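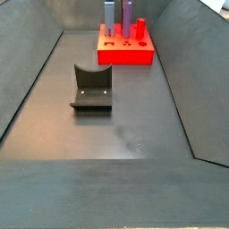
By Ataahua Donnelly
Criminal Justice Seminar, Final Project Report
February 13, 2020

Waiting for a Lawyer: How Long People Sit in the Sutcliffe County Jail Before They Meet Their Public Defender

When I started this project I wanted to write about jury selection, and I had a whole folder of readings on it. Then I spent a morning in the back row at the Sutcliffe courthouse and watched person after person tell the judge they had not talked to a lawyer yet. One man asked the judge whether he was supposed to have called somebody. I went home and changed my topic that same night (my advisor was very patient with me, and I want to thank her for it).

The right to a lawyer is something most of us learn in middle school, usually from television. What I did not know is how much depends on the timing. In Sutcliffe, a person who is arrested and cannot pay for a lawyer fills out a form at the jail. The form goes to the clerk, the clerk sends it to the judge, the judge signs it, and only then does the public defender's office open a file. Each of those steps is short by itself, but the form can sit in a tray at any one of them, and the person it belongs to is sitting too.

How I did the research

I read 377 closed case files from the clerk's office, all of them from the year ending last July. Every file was for a low-level charge, things like shoplifting, driving on a suspended license, or missing an earlier court date. I wrote down the day of the arrest, the day the form was signed, and the day of the first recorded visit or call with a lawyer. The clerk's office let me use the long table by the copier, which I appreciated very much, although it did mean I got to know the copier better than I ever planned to.

I also talked with two public defenders and with a woman from the Brirell neighborhood whose son had been held over a missed court date. She asked me to leave her name out, and I have.

What I found

The wait was very uneven. In many of the files the lawyer had met the client before the first hearing - sometimes that same morning, in the hallway. In 49 of them, though, the first contact came more than a week after the arrest. The longest wait I found was 25 days, for a charge that ended in a small fine.

I had expected the late ones to be spread evenly through the year, and they were bunched up around holidays and around the weeks when one of the two judges was away. Both public defenders told me they were not surprised. One of them said she often learns she has a client when the client's mother calls her office to ask why she hasn't come.

I should be careful here. The files only show contact that somebody wrote down, so a quick talk through a door might be missing. I also can't say that a faster meeting would have changed how any of these cases ended. What I can say is that people were being held while a piece of paper moved between offices in the same building.

What other places do

Rastitz County, which is close to ours in size, has the jail staff send the form straight to the public defender, and the judge signs it afterward. The town court in Helodow keeps a lawyer on call in the evenings. I wrote to both. Rastitz sent me a copy of its form, a single page in large type, and a very kind letter. Helodow has not written back yet.

My suggestion for Sutcliffe is the Rastitz one, mainly because it would not need a new position. The form would need a new line at the bottom and the jail would need the defender's email address. I have sent a shorter version of this report to the clerk, and she has promised to bring it up when the judges meet next.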